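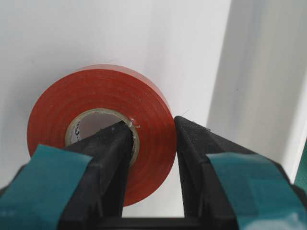
カテゴリー:祈りの道具/膝つき台・黙想ベンチ

折りたたみ膝つき台「Belari」 在庫あり(12月入荷分)

家で使う膝つき台です。個人の祈り、黙想、寝る前の詩編。教会の長椅子についている、あれの一人用。たたむと薄くなるので本棚の横に立てておけます。

前の型(Plitotska)を使っていた方へ。基本は同じ、脚の留め方と肘置きの角度が変わりました。クッションは共通。前の型のカバーもそのまま付きます。

■サイズなど

膝をのせる面の高さ 127ミリ
たたんだときの幅 316ミリ
本体 ブナ、オイル仕上げ
クッション ウレタン、綿のカバー(外して洗えます)
カバーの色 生成り、こげ茶、濃紺
肘置き 角度は2段階
送料 全国一律1540円(離島も同じです)

本体の価格はカバーの色で少し変わります。カートに入れると出ます。表にするつもりでまだできてません、すみません。

■膝をのせる面の高さについて

いちばん多い質問なので先に。127ミリは低めです。床に直接ひざまずくのに慣れた人だとちょうどよく、椅子から移ってくる人だと最初は低く感じるとのこと。正座の習慣がある方はまず大丈夫。足首がつらい方は足の甲の下に丸めたタオルを入れてみてください。うちでは自分もそうしてます。

膝の手術をされた方、医師に止められている方は使わないでください。座って祈るのでいいと思います。黙想ベンチのほう(同じカテゴリーにあります)は膝に体重がかかりにくい作りですが、これも膝は曲げます。

■肘置き

手前の段は本を読む用。聖書、聖務日課、ノート。奥の段は手を組んで額をのせる用。切り替えは下のつまみをゆるめて、起こして、また締める。片手でもできますが最初は両手でどうぞ。指をはさまないように。

大判の聖書はのります。家庭用の革表紙の、あの重いのはのせっぱなしにしないでください。読むときだけ。

縁に低い止めがあるのでペンは転がりません。ロザリオをかける小さな木の釘が右側に。左がいい方は注文時の備考欄に「左」と書いてください。追加料金なし。

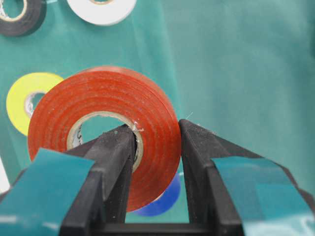

赤みの強いオレンジ色の電気テープ。芯は厚紙。

■設計した人のこと

Emiliano Echevarría。もとは修道院の食堂の家具を直していた人で、Barriosという小さな工房をやっています。夜中に一人で祈るときに使う台がほしい、と頼まれたのが最初だそうです。音がしないことが条件だった。蝶番に革の当てが入っているのはその名残で、たたむときにカチッと言いません。家族が寝ている時間に使う方にはここが一番喜ばれています。

本人からのメモ(訳は店主、かなり急いで訳しました)。

「祈りの姿勢に決まりはない。立っても、歩いても、寝床でもいい。ただ、体が場所を覚えるということはある。毎朝同じところに膝をつくと、気が散っていても体のほうが先に祈りはじめる。台はそのための目印で、立派である必要はない。床にしっかり立って、ぐらつかなければ十分だ。」

店主もだいたい同意見。言葉が出てこない朝でも、とりあえず膝をつくと主の祈りくらいは出てきます。出てこない日は黙っていて、時間がきたら立ちます。それでいいことにしています。

■組み立て

ほぼ組んだ状態で届きます。脚を開いて、横木を溝に入れて、つまみを締めるだけ。工具いりません。

1 箱から出して床に寝かせる
2 脚を左右に開く。固いときは無理せず少しずつ
3 横木を溝に落とす。刻印のあるほうが手前
4 つまみを締める
5 クッションをのせてひもを結ぶ

説明書はCundik(輸入元)のものが入ってます。図は古い型のままで、横木の向きが逆に描いてあります。上の3のほうが正しいでので、こちらに従ってください。

■手入れ

乾いた布で。年に一度くらい、家具用の蜜蝋かオイルを薄く。塗ったあとは一晩おいてから使ってください。服につきます。
カバーは手洗い、陰干し。初回は濃紺が少し色落ちします。白いものと一緒に洗わないこと。
ろうそくを使う方、肘置きの上には置かないで。傾いてます。横に小さな台を別に。

■よくある質問

・畳で使えますか
使えます。脚の裏にフェルト付き。長く同じ場所だと跡は残ります。薄い敷物を一枚。

・体重制限は
輸入元の表示では特に数字がなく、いま確認中。気になる方は購入前にメールください。

・仏教の者ですが使えますか
もちろん。経本をのせて使っている方がいます。木の釘には数珠も。

・子ども用は
今のところなし。Barriosには頼んであります。返事待ち。

・教会でまとめて使いたい
数がまとまる場合は送料を見なおします。電話よりメールが助かります。礼拝堂に並べるなら、たたまない固定式のほうが丈夫です。こちらも取り寄せできます。

・名入れ
できます。肘置きの裏に焼き印、アルファベットのみ。洗礼名で入れる方が多いです。名入れしたものは返品できないのでつづりをよく確認してから。

■返品

未使用なら受け取り後一週間まで。箱はとっておいてください。木目や節の違いは不良になりません、一台ずつ違います。ぐらつき、割れ、つまみの不具合はこちらの負担で交換。写真を一枚添えてもらえると早いてす。

■発送

午前10時までのご注文は当日出ます。それ以降は翌営業日。12月は待降節の注文で混むため、少し遅れるかも。贈り物の場合は備考欄に。包みは紙とひもだけ、値段の入った紙は抜きます。カードの文面は短めでお願いします、手書きなので。

濃紺のカバーは残り少なめ。次の入荷は未定です。

関連:黙想ベンチ/交換用カバー/ロザリオ掛け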